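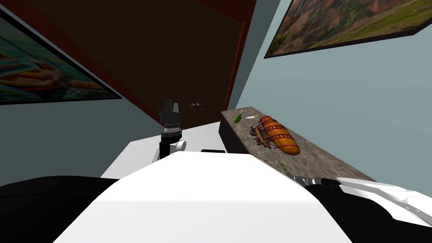
By Quyên Tô | Film & Festivals | 2 min read

I've been bugging the folks at the Irkwood for months to bring back their August shorts night, and they finally caved! Doors open at 8, the first film rolls once it's dark enough in the courtyard, and tickets are 10 bucks if you grab them at the Mosgate box office (a little more online, thanks to the fees).

The one I'm most excited for is Bíró, a comedy about a retired mail carrier who starts answering the letters she never managed to deliver. I saw a rough cut this spring and laughed so hard at the wedding invitation bit that the guy in front of me turned around. The ending got me too, but I won't spoil it. The director shot the whole thing in her aunt's apartment building, and a bunch of the neighbors play themselves, including a very grumpy man with a parrot.

Also on the program is Veltbridge, a quiet drama about two brothers closing up a ferry stop. It's slower, and I'll admit my mind wandered in the middle, but wow, the sound work is gorgeous.

The courtyard holds 310, and last time people were sitting on the steps by the second film, so get there early. Bring a sweater, and cash for the popcorn stand. They still don't take cards, and yes, I've complained about that too.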